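Why Does Cloth Wrinkle?

Pull a T-shirt out of the bottom of a drawer and it will probably be covered in lines. Yesterday it was smooth. What happened to it?

To find out, you have to look at what cloth is made of.

Threads and fibers

Most cloth is made from threads. Each thread is a bundle of much thinner hairs called fibers, twisted together. Cotton fibers come from the fluffy part of a cotton plant. Wool fibers come from sheep. Polyester fibers are made in factories.

A weaver crosses the threads over and under each other. Knitted cloth, like a sock, is made of loops instead. Loops can stretch and spring back, so a sweater wrinkles less than a woven shirt.

Tiny chains

Fibers are made of even smaller things called molecules. In cotton, the molecules are long chains that lie side by side. Weak links hold the chains to their neighbors.

When you fold or squash cotton, some of those links let go. The chains slide a little, and then new links form in the new place. Now the cloth is held in its bent shape. That is a wrinkle.

Water and heat

Water gets in between the chains and loosens the links. This is why damp clothes left in a heap dry with so many creases. Heat helps the chains move too. When you sleep, your warm body presses on the sheet and you roll around, and by morning the sheet has creases in it.

An iron uses the same two things to take wrinkles out. Steam and heat loosen the links, and the weight of the iron pushes the cloth flat. As the cloth cools and dries, the links form again. 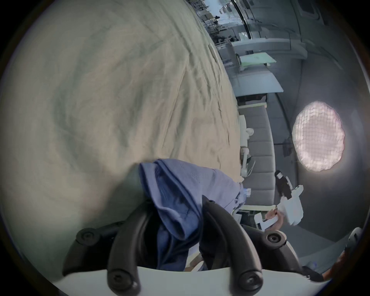
Bunched-up blue fabric and a beige bed cover. Both have creases.

Why some clothes stay smooth

Polyester does not soak up much water, so its chains stay put at room temperature. Wool fibers are curly and springy. Linen, which comes from the flax plant, is stiff and wrinkles very easily.

Try it yourself

You need 2 old cotton handkerchiefs and some water.

Wet one handkerchief and squeeze it out. Leave the other one dry. Crumple each into a tight ball and put a rubber band around it. Wait until the wet one has dried all the way through, which may take a day or two. Then open them both and lay them on a table.

Which one has deeper wrinkles?

Words to know

Fiber: a very thin hair that thread is made from.
Molecule: a tiny group of atoms joined together.
Woven: made by crossing threads over and under.

Written by Zoi Giannakopoulos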